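## 6. Setting up shared calendars in Vundora
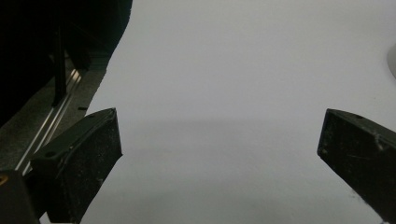 Okay, so by now you've got your account working and your own calendar showing up in the left column. Sharing is the part I get the most emails about, so I'm going slower in this section (sorry if you already know half of it!).

You'll need the desktop version for all of this. The phone app lets you look at a shared calendar, but it won't let you create one.

1. Open Vundora and click the little gear next to your name.
2. Pick **Calendars**, then **New shared calendar**.
3. Give it a name people will recognize. Mine was called "Stuff" for months and Yu-na Ra kept putting her dentist appointments in it, so I renamed it "Karkby office" and things calmed down.
4. Choose a color. You can change it later, and everyone you invite can pick their own color too, so don't agonize.
5. Click **Create**. The new calendar shows up under the old one, usually right away.

> **Note:** If it doesn't show up, close the settings window and open it again. I've had to do that twice on my laptop and never on the desktop computer, and I have no idea why.

### Inviting people

1. Hover over the calendar name and click the three dots.
2. Choose **Invite** and type in the email addresses, with a comma between each one.
3. Set the permission level. There are 2 of them, **Can view** and **Can edit**.
4. Hit **Send**.

I start everybody on **Can view** and bump them up when they ask. An invitation is good for six days, and after that you have to send a fresh one. The limit is 100 people per calendar, which we're nowhere near!

> **Caution:** Anyone with **Can edit** can delete events for the whole group, and there's no undo once the window is closed. Please export a copy first (**three dots > Export**) if there's anything in there you'd miss.

### Bringing in an old calendar

If you're moving over from Wornoreck, save your old calendar as an .ics file, then go to **Import** and choose the shared calendar from the drop-down. Check that drop-down! It always starts on your personal calendar, and I once dumped 723 events into mine and spent an evening cleaning them out.

Repeating events come across fine. Reminders don't, so you'll have to add those again by hand. Time zones are in section 7, along with what to do when a meeting lands an hour off.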